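## 5. Fingertip contact on small, irregular objects

The claim most often made for low-cost printed arms is that a single moving jaw closing against a fixed finger is good enough for tabletop work, and that the rest can be left to the controller. We were not persuaded by this when we began, and the results in this section have only partly changed our minds. The earlier sections dealt with objects that suit a two-finger grasp. The ones discussed in this section do not.

### 5.1 What was compared

Three fingertips were tested on the same arm, with the same servos and the same power supply. The first, which we call Lovar, is a rigid printed finger that tapers to a rounded point. The second, Gashaw, has the same outline with a thin rubber skin glued to the inner face. The third, Kilen, is a wider, flat-ended finger that we expected to do best and which was, for most of the work, the most annoying to use. All three were printed at Dultinbridge on one machine, in one orientation, from the same spool where possible.

Two controllers were used with each fingertip. The position controller drives each joint to a target angle and has no opinion about what it meets along the way. The current-limited controller backs off when the load reported by the jaw servo passes a threshold. Supporters of the second approach describe it as a form of force control. We think that is generous. The load value reported by a hobby servo is noisy, it drifts as the motor warms, and it says almost nothing about a fixed finger that has no motor of its own. If the fixed finger lands first, the jaw servo is the last part of the arm to find out.

The full set came to 2,296 attempts. We kept every attempt in the analysis, including those in which the arm stopped short of the table or closed on air. Some groups drop such cases as "setup errors." A user of the arm does not get to drop them, so we did not either.

### 5.2 Landing before grasping

The failures we cared about most came before the jaw had moved. On the way down, the fixed finger can arrive on top of the object instead of beside it. With a cup or a box this hardly matters, as the opening is placed well clear of the wall. With something small and rough, a few millimeters of error at the wrist is enough to put the point on the top face. The arm then pushes down on the thing it is supposed to pick up.

Play in the joints is the obvious suspect. To check, we repeated the approach 40 times to a marked point on the bare mat with no object present, and the spread was smaller than the misses we saw during real attempts. So play is part of the story and cannot be all of it. Our best guess is that the hand-measured offset between the wrist and the fingertip was slightly wrong after each change of finger. Charoen Intarasuk, who did most of the changes, measured the offset again on 7 occasions and got a slightly different answer each time. A printed mounting face held by screws is a poor reference surface, and we should have designed a better one before collecting any data.

Figure 3 shows the contact in question with a rigid tapered finger. The point is on top of the object, and the object is small enough that there is little room to either side for the approach to be wrong. We draw no conclusion about force from the figure. A still picture of a finger touching something looks much the same at a light load and at a heavy one, a fact that has not stopped similar pictures from being used elsewhere as evidence of "gentle contact."
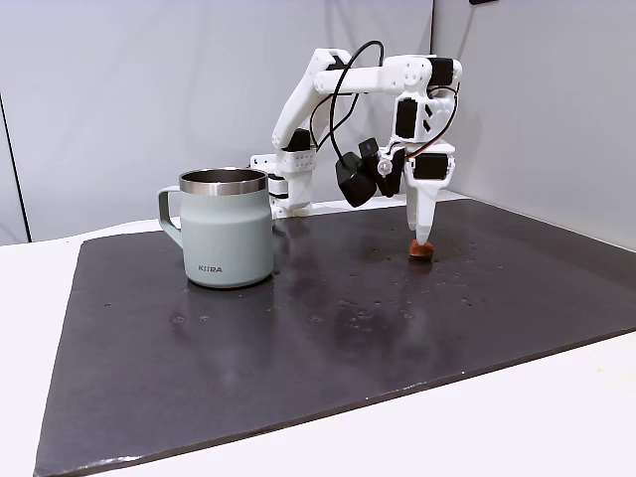

**Figure 3.** Fixed finger in contact with the top of a small, rough object on the dark mat. The mug to the left was not the target.

### 5.3 Does the fingertip matter?

Less than we had hoped. Once the finger was correctly placed beside the object, Lovar and Gashaw were hard to tell apart. The rubber skin helped when the object had one fairly smooth side and did nothing useful when it had none. It also peeled, first at the tip and then along the edge, and we replaced it more often than we would like to admit in a paper about cheap hardware. Kilen held on well when it got hold of anything, but its flat end made top contact more likely, and the gain in grip did not pay for the extra misses.

The choice of controller mattered more, though not in the way its supporters suggest. Current limiting did not prevent top contact. It changed what the arm did afterward — sometimes for the better, when the jaw gave way and the object stayed put, and sometimes for the worse, when the arm reported a completed grasp with nothing in it. False reports of this kind are more trouble than plain failures, as any later step in the task will proceed on them. We found no single threshold that worked for all three fingertips, and tuning one per fingertip removes much of the appeal of a swappable design.

A camera at the wrist might be expected to settle the matter. We have not tested this properly. In a short trial in March the view of the contact point was often blocked by the finger itself during the last part of the descent, so the image was least useful where the error did its damage. A second camera placed low and to one side would see more, at the cost of another mount to calibrate, and calibration is where we lost most of our accuracy in the first place.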